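Home | News | Recipes | Letters | Back Issues | Join Us

From the Sauerland Street Kitchen Club newsletter, 28 Jun 2020

Putting up the elderflower, and other June business

Well, friends, it has been a long spring, and I hope this finds you all in good health and with something green coming up outside the window. We haven't met in the hall since March, as you know, and I miss the noise of it more than I expected to. I even miss the argument over who left the big colander in the wrong cupboard. But the elder doesn't care what the rest of us are up to, and the bushes along the old Iltum road have been so heavy with bloom this year that I couldn't let the month go by without writing something down for those of you making cordial at home for the first time.

First, a few thank-yous. Pramila Negi kept the phone list going all through April and May and has now spoken to every household on it, some of them (I'm told) for well over an hour. Till Heitmann dropped off lemons at my porch, a whole crate of them, and wouldn't hear of being paid. And we've had 448 dollars come in for the hall roof through the mail, which is lovely when you think we haven't held a single supper to ask for it!

Now, the cordial. My mother's way was to pick in the morning once the dew is off, and to choose heads that are creamy and fully open and smell of something between honey and pear. If they smell of cats, leave them on the bush. Be very sure that what you have is elder, and if you have any doubt, ring Rainer Pfeiffer, who has been walking those hedgerows longer than I've been alive and is glad of the company. Shake the heads gently outdoors to let the little black bugs find a new home, and don't wash them, as much of the flavor is in the pollen. Snip off as much of the green stalk as you have the patience for. The stalks aren't good for you and they make the whole batch taste like a lawn.

You'll want a big pot, plenty of sugar, lemons sliced thin, and citric acid if you can find it. The drugstore was out when I went, and I ended up ordering mine from Moleseo, and it came in a packet of 100 grams that will see me through two summers. Dissolve the sugar in hot water, let it cool until you can hold a finger in it comfortably, and then in go the flowers and lemons. Cover it with a clean cloth and leave it overnight somewhere cool. I give mine a stir before bed and another when I come down for coffee, and I can't swear it does any good, but I enjoy lifting the cloth.

Strain it the next day through muslin, or an old pillowcase that has been boiled, and don't squeeze too hard if you like your cordial clear. It goes into scalded bottles and then into the refrigerator, where it keeps for a few weeks. For longer than that I freeze it in small tubs with a bit of room left at the top. Small bottles are handier than large ones, I find, especially if you mean to give some away, and a tray saves a good deal of sticky floor. A short glass is plenty for tasting. It's strong stuff before you add the water.
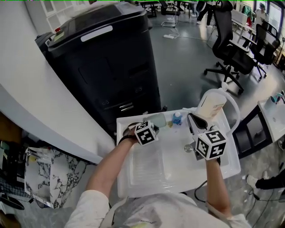

What to do with it once you have it

Cold water and a slice of cucumber is my favorite, on the back step, with my shoes off. Tín Nông stirs a spoonful into plain yogurt for the grandchildren, and has also poured it over a warm sponge cake straight from the oven, poking holes all over the top with a knitting needle first. I tried that one and there was none left by supper. Pascal Fuchs tells me gooseberries stewed with a good splash of cordial need hardly any other sugar, and that the two come ripe close enough together that somebody must have planned it.

If you'd like the full recipe with the quantities written out, it's on page 47 of the club cookbook, the one with the yellow spine. Onine, our friends at the bookstore, still have a few copies and will leave one on the bench outside for you if you telephone ahead. Please note that the early printing says to use 110 heads, and that was a slip of the typewriter, so go by the corrected sheet tucked inside the back cover. If your sheet has gone missing, send me a note and I'll copy one out.

The next newsletter will be all about beans. Pramila would like your dilly bean recipes, your failures too, and any spare half-pint jars you can part with. Leave them in the box by the hall's side door, and put your name on the lid if you want them back.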